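Nedus Drawer-and-Table Check Set

Equipment > Household robot testing > Furniture sets

In stock. Ships flat in 2 cartons.

The Nedus set gives a test room the same two pieces of furniture every time: a low white bedside cabinet with one drawer, and a white table to stand beside it. You get the written procedure that goes with them, the score sheets, and a roll of floor tape. You don't get a certificate, and we'd ask you to be wary of anyone who sells you one with a nightstand.

We stock it because people keep asking for a way to compare one two-armed robot against another on ordinary house jobs. It does part of that. The rest of this page is mostly about the part it doesn't do, so read it before you order.
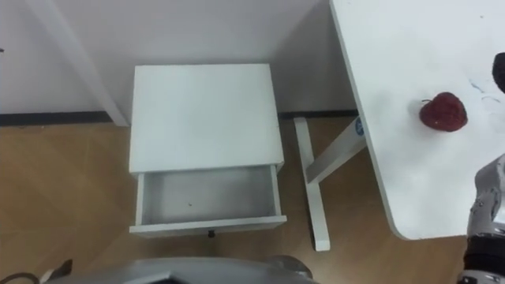
Sotiropoulos test room, December

The procedure runs to 16 pages, and most of them concern the state of the furniture before the robot moves. Drawer fully open or fully shut at the start, written down. Cabinet against the wall. Table to one side, so the arm on that side has to work over a surface at a different height from the drawer. One item on the tabletop, and only one. A strawberry is allowed, and so is anything else soft enough to show damage, which we think is the best idea in the document. Wooden blocks have let a lot of clumsy grippers pass for careful ones.

The weak spot is the scoring. The sheet has a box for "item transferred" and a box for "item damaged," and a robot can get full marks with a berry that no person would eat. Glenys Clegg, who wrote our house notes for the set, tells customers to cross out the second box and write in three grades: unmarked, marked, crushed. Do it before the first run. If you do it halfway through, your early scores and your late scores can't be put in the same column.

She is also firm about the tabletop. Wipe it between runs, and note any marks you can't get off. Juice changes how an item slides, and so does the cleaner.

What the procedure asks for

Robot base position marked on the floor and rechecked at the start of each session.
Start state of the drawer recorded for every run, including aborted ones.
Both arms reported, even where only one has a task.
Operator position and emergency stop location written on the sheet.
Every human touch counted as an intervention. Straightening the cabinet is a touch.
Failed runs kept.

That last line is the one people skip. Vendors like to send in their best 13 runs with no word on how many came before them. If a supplier shows you a success rate on this set, ask for the full run log with start times. If there isn't one, treat the number as advertising.

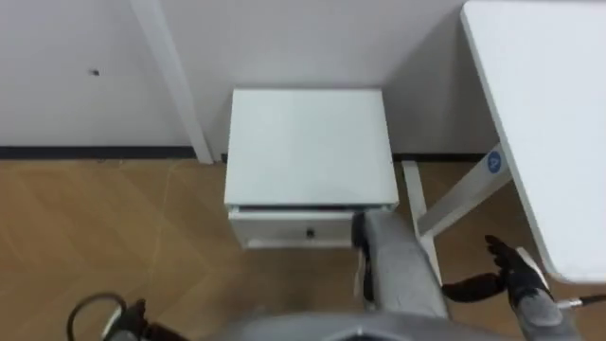

Contact rules are where we part company with the authors. The procedure says a drawer must be opened "by the knob or equivalent," and "equivalent" is never defined, so every lab has made up its own meaning. Zotunard counts any motion that moves the drawer. Pritora wants the knob held. Neither says so in its published results. A gripper set against the drawer face over toward the right, well away from the small round knob in the middle, would be fine under one reading and a fault under the other, with the drawer out by the same small amount either way. We don't mind which rule you use. Write it on the sheet, and write down what the idle arm was allowed to do too, particularly when its fingers are close under the edge of a table.

Is it a safety test?

No. Passing every task on the sheet tells you nothing about how the machine behaves near a person, and the set was never meant to stand in for a risk assessment of your own room. Natalie Haworth on our service desk has had buyers ask whether a good score lets them drop the barrier around the work area. It doesn't. Keep cables out of the arms' reach, keep people outside the marked zone while the arms are live, and test the emergency stop at the start of the day with the arms moving.

Wear and replacement

Drawer runners loosen. We suggest swapping the cabinet after 300 openings, or sooner if your robot pulls at an angle. Log the swap. A worn drawer is easier to open, and plenty of "improvement" over a long project is just that. Replacement cabinets are sold singly. Table legs and tops are sold separately.

Returns accepted on unopened cartons only. Questions about the procedure go to the service desk, closed Tuesday.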